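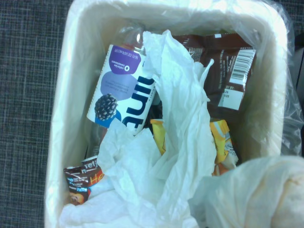 I've been putting liners in bins at our place for nine years, and I still think the liner is the part most people rush. If you've just taken over a floor at Clirnholm, this section is for you. It covers the small rectangular white bins that sit on the carpet, and it takes you from emptying one to having it lined and back in its spot. What lands in them is mostly light stuff, a Hint bottle, a candy wrapper, a big wad of tissue, and light stuff takes up a lot of room for what it weighs. So go by how high it's piled, and never mind how heavy it feels when you nudge it with your foot!

2018-03-04
By Libor Kadlec

Print this page | E-mail this page

Section 2: Emptying and relining the small bins

What you'll want with you

- A roll of the small clear liners (the Restari ones, on the lower shelf of the supply closet)
- One large sack for collecting
- Gloves
- A damp cloth and a dry one

The big Lendberg liners live on the same shelf and the rolls look very much alike from the end, so check the tag before you walk off with one. I've carried the wrong roll up two flights more often than I'd like to admit.

Emptying

1. Put your gloves on first. Tissue is tissue, and you don't know where it's been.

2. Look in before you reach in. Bottles can go in the recycling if they're empty, so lift out any you can get at from the top. Don't go digging for the ones underneath. If there's still something in the bottle, pour it out in the kitchenette sink and then recycle it.

3. Push the pile down gently with the back of your gloved hand, just enough that nothing rolls off when you lift the bag. Gently! I've split liners doing this in a hurry, and picking damp tissue out of carpet is a rotten way to spend ten minutes.

4. Work the liner up off the rim, one long side and then the other. It tends to cling at the corners. Slide a finger under it there and it'll come.

5. Gather the edges, twist twice, and tie a plain knot. Leave yourself enough tail to hold.

6. Lift straight up, with your other hand holding the bin down (these are light, and the bin will happily come along with the bag). Drop the tied bag into your big sack.

CAUTION: Never put your hand under a bag to support it. If it looks like it's going to tear, leave it in the bin, carry the whole bin to the sack, and tip it in.

Wiping out

7. Check the bottom. There's usually a crumb or two, and sometimes a sticky patch from a drink. Damp cloth, then dry cloth. A wet bin makes the new liner stick to the walls and you'll be fighting it the whole way down.

8. Run the dry cloth along the rim too.

Note: For a stain that won't shift, leave the bin in the supply closet with a sticky note on it and take one of the spares. Benoît Vidal does the deep cleaning in January and goes through every bin then, but he's glad to take a bad one sooner.

Putting in the new liner

9. Tear off one liner and shake it open away from your face. If the end won't open, rub it between your fingers for a second.

10. Lower it in and press it into the bottom corners with your fist. This is the step that matters. If the liner is hanging in the air, the first heavy thing somebody throws in drags the whole bag down inside.

11. Fold the extra over the rim on all sides. I like to have more hanging over one of the long sides, it gives me something to grab next time. A bit of plastic sticking out looks sloppy, I know, and the people in the Charpentier suite like it tucked in tight. Tuck theirs. Everybody else seems fine with it.

12. Give it a light tug on each side. If it slides, go back to step 10.

13. Set the bin back where you found it, flat on the carpet, long side against the desk or wall. Keep the loose plastic away from chair wheels.

How often

I empty a bin when the trash comes up to the rim, or any time there's food in it, full or not. A candy wrapper on its own can wait. A banana peel can't, and neither can a yogurt cup.

We went through 1,757 of the small liners last year, going by my order slips, and a fair few of those came out of bins with one tissue in them. So please don't change a liner that's clean. If there are only a couple of dry bits in there, pick them out, drop them in your sack, and move along.

Room 17 has its own bin with a lid, and the steps are different for that one. See Section 3.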